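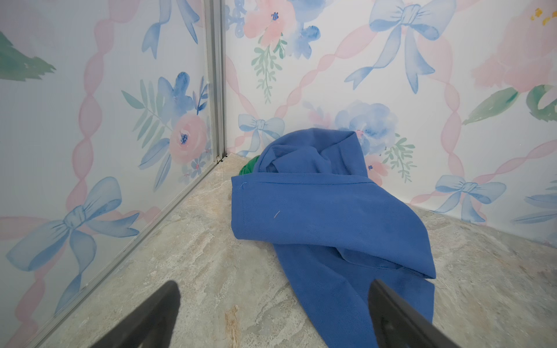 Laundry gets ignored in Brorkstead until December, when the lines come in off the porches and everything has to happen indoors, in whatever corner is left. I spent a week there looking at how people deal with the pile. Mostly they don't. It sits. Blue cloth in a twisted heap on a marble-patterned floor, shoved up against flowered wallpaper, a bit of bright green peeking out from underneath. Royal blue, faint diagonal in the weave, a thread loop sticking out at the end of a hem. Pick off the lint, fold it, done. Two minutes. And yet.

The Prornlow is the shop people send you to. One room, 800 square feet, bins to the ceiling. They sell a folding board for 20 dollars and a wall rack, the Flusum, for 569, and I asked who on earth buys the second one. Plenty of people, apparently. It's handsome. It folds flat. It also needs a stud wall, so half the old houses in town are out of luck.

The board I liked. Took it back to my rental and did a whole basket in 30 minutes - shirts, dish towels, one fitted sheet I would rather not discuss. Twill behaves best. Knits slump off the side and have to be redone.

Sorting is the real argument around here. One camp goes by color, the old way, darks and brights and whites. The other goes by weight, heavy cotton togther and thin stuff by itself, and swears the drying comes out even. I tried both. Weight wins for me, though I did turn a pillowcase faintly pink, so maybe check before you commit.

Also on the counter at the Prornlow, a little tin called Fu. Stain paste, smells like oranges. Worked on coffee, did nothing for grass. The tin says leave it overnight and I gave it an hour, so thats on me.

Things I'd buy again: the board, the paste. Things I wouldn't: a third hamper. A hamper just gives the pile an address. Mine is full again as I type this, sleeves inside out, socks who knows where, and the dryer has another load to go.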